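Robot Arms at the Gear Benches: Questions from Staff

Edberg assembly shop, updated September 2023

38 shares | 5 comments

What is changing at the gear benches?

The Lekodberg line has used arm cells for gear placement since June. An arm puts plastic gears onto metal pins held on an aluminum rail. Inspection, packing and all repair work remain manual. The cells run on the day shift only.

Why was gear placement chosen first?

It is a repeated reach at shoulder height, and it accounted for most of the wrist and shoulder complaints logged at the benches. The parts are light and the position of the rail is fixed, so the job suits a small arm.

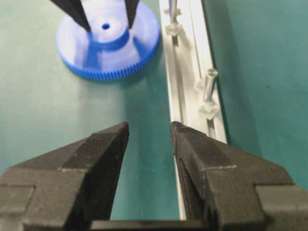 Cycle time was a lesser concern. The arms are slower than an experienced assembler on a single gear, and the schedule was written with that in mind. Bench targets have not been raised to make up the difference.

Will anyone lose hours?

No. Rostered hours are unchanged. Assemblers who worked full time on placement now split the shift between tending a cell and final inspection. Anyone who prefers to stay on manual benches can apply to the Curow line, which has no arms planned.

What does a cell tender do?

The tender loads parts, starts the program, watches the first placements of each batch and clears faults. A gear that does not sit flat against its stop is pulled and set aside for inspection. Do not push it home by hand while the arm is powered.

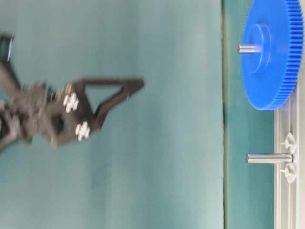

Gripper beside the rail, with one pin fitted and one pin bare.

How long is the training?

Five sessions of 30 minutes each, on paid time. The first two cover stopping, lockout and restart. The rest are spent at the cell with a qualified tender. Tender work is paid at the inspection rate once you are signed off - the rate does not drop on days when the cell is down.

What should I do if the arm stalls on a gear?

Press stop, wait for the status light to change, then lock out before reaching in. Record the fault code and the pin position. If the same fault comes up again in the batch, call maintenance and move to inspection work until the cell is released.
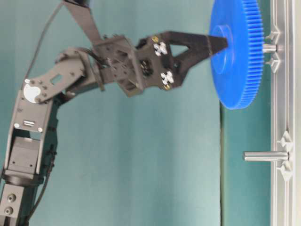 Finger at the hub of the upper gear. The lower peg is unloaded.

Are the cells used to measure individual staff?

The cells log faults, batch counts and stop times. Logs are stored by cell number and carry no employee names. Under the Tiongson agreement they cannot be used in a performance review.

Comments (5)

benchtwo: Does the rate apply during the training sessions or only after sign-off?

Reply from Edberg assembly: After sign-off. Training is at your current rate.

k_r: My shoulder is better. The inspection stools are too low though, and there are 9 of us sharing them.

oldgrease: Fault codes should be posted at the cell. The binder is in the office and the office is locked at lunch.

nightowl: Any plan to run these on nights? We were told to ask here.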